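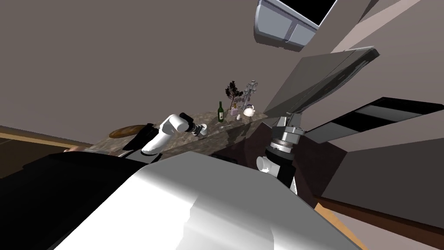 Fig. 1. Kitchen counter and range hood.

Morkthorpe serviced flats – kitchen inspection checklist
Flat 11, inspected Nov 10, 2024

1. Hood filter: light grease. Wash and refit.
2. Hood fan: runs on both speeds. Pass.
3. Hob clearance: Grommont manual asks for 689 mm to the hood. Pass.
4. Worktop sealant: gap behind the tap, 20 mm long. Reseal.
5. Sockets: one faceplate loose – tightened on the day.
6. Fire blanket: wall bracket missing. Fail. Halteo to supply.
7. Heat alarm: sounds on test. Pass.
8. Wall unit over fridge: door drops when opened. Replace upper hinge.
9. Cupboard under sink: trap dry, no smell. Stopcock stiff.

Item 6 to be closed before the next let. Items 4 and 8 go on the November repairs sheet, limit £400.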